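Erlinda Dizon would like it known that she didn't go into household goods for the glamour. She had wanted to sell shoes. The shoe shop had no vacancies, the housewares shop next door had two, and she has been straightening sieves ever since.

We met at Skekarside before opening, when the only sound was a delivery cart with one bad wheel. Dizon runs the kitchen and cleaning aisles and trains whoever is sent to her. She talks with her back to you, because she is usually fixing something.

"People think a shelf stays the way you leave it," she said, turning a row of soap dishes the same way around. "A shelf is like a toddler's hair."

Her rules are simple and she repeats them often. Bring the stock forward. Put the newest pieces at the back. Keep the price where a customer can read it without picking the thing up, and if it has slid around to the side, turn it back. She once spent a whole May afternoon on measuring jugs and regards it as one of her better days.

Did she ever do a full count? She sighed. "Once. The whole floor, 3,337 pieces. Then Faisal found a carton of 234 clothespin packs under the stairs, and I went and had a tea."

Faisal Virk, her manager, remembers it differently. "She had two teas," he said. He also told me that she has opinions on mop handles that he has learned not to invite.

I asked what gives her the most trouble. I had expected glassware. It's anything with a trigger.

"Spray bottles," she said. "The body is round, so it turns. The head sticks out, so it catches on the one beside it. You put them in neat, you look away, and one is staring left and another is staring at the ceiling." 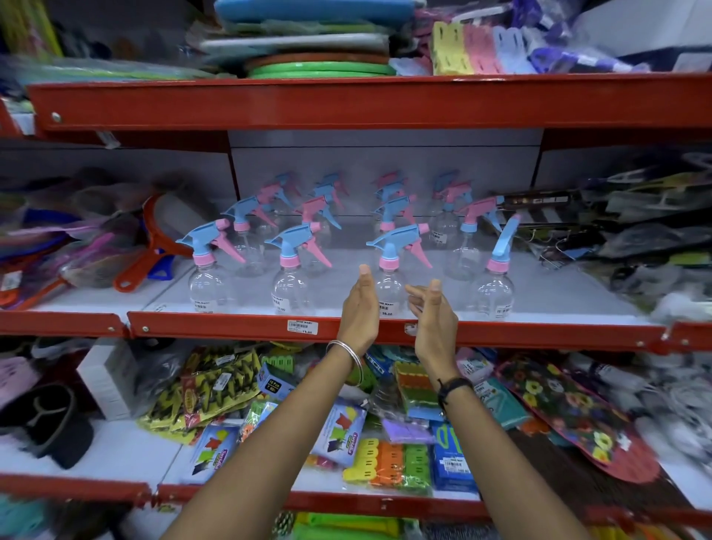

"You use both hands," she went on. "One to keep the neighbors still and one to do the turning. New people grab the head and pull, and then they're picking four of them up off the floor."

The pastel ones sell well, she said, and customers care a great deal about which color goes on top. She has watched a grown man go through an entire row for a pink head with a blue trigger, when plenty of the opposite were right in front of him. He bought one, and left the rest facing the wall.

"I wasn't angry," Dizon said. "I just followed him to the register with my eyes."

At home, I learned, she keeps her own window cleaner in an old jam jar and puts it on with a rag. She had no wish to discuss it. The doors were about to open, and somebody had been at the soap dishes.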